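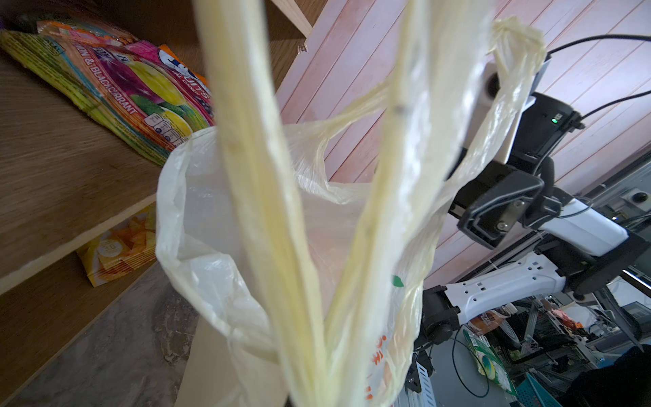

Flerndale packing bench: where we are at the end of July

Hi Shahnaz,

You asked for something you could read over coffee, so I've left the charts out and I'll just tell you how it's going. Short version - the bagging station is earning its spot, the shelf picking is getting there, and the people side has gone better than I feared in the spring (mostly!).

What the arms are doing now

Both arms are on small bagged orders, the snack and candy ones that used to pile up after lunch. One holds the bag by its handles and the other goes to the shelf. Flat candy packets are the good news. Chip packets are harder, they're puffy and the gripper either squeezes too much or lets them slide, and Janaka has been fiddling with the grip settings most afternoons.

The bags themselves have eaten more of my time than anything else in the Plaltumow budget. Thin plastic folds over on itself and then the opening isn't where the software thinks it is. We tried stiffer bags from another supplier and they opened beautifully, but they cost more and Duván's customers complained they split at the handles. So we're back on the thin ones, and we changed the way the arm lifts them. In the last full week, roughly 70 percent of the small orders went through without anyone stepping in. I'd hoped for more by now, but it was under half when I wrote to you last.

What it changes for the crew

We have 24 people across the shifts and no one has lost hours, which was the promise we made when you signed off on the money. What has changed is who stands where. There used to be 4 people on the bagging bench in the afternoon and now there are 2, one watching the arms and one doing the awkward orders by hand. The others moved over to returns, which was always short.

Fathima took the watching job first and she's told me plainly that it's easier on her wrists and duller for her head. I think she's right on both counts! We now swap that spot at every break, and Chathurika is teaching anyone who wants it how to clear a jam and restart the cell. Most of the afternoon crew have asked for the training. A couple of the longer-serving folks would rather stay on hand packing and I've told them that's fine.

One grumble I haven't fixed yet is the stop alert. It's loud, it goes off for every little thing, and people at Groltudetti next door have mentioned it too. Janaka wants to split it into a light for small stuff and the sound for real stops.

What's next

Chip packets first, then a second shelf layout for the Jatoi orders, which come in odd shapes. I'm not asking for extra money this time. I would like your okay to keep the training hours paid through the fall, as they're booked against the setup line and that one is nearly used up. If you can let me know before I do the next rota, that'd be a big help.

Come by around 3 p.m. if you want to catch it when it's busy. Duván will find you a vest.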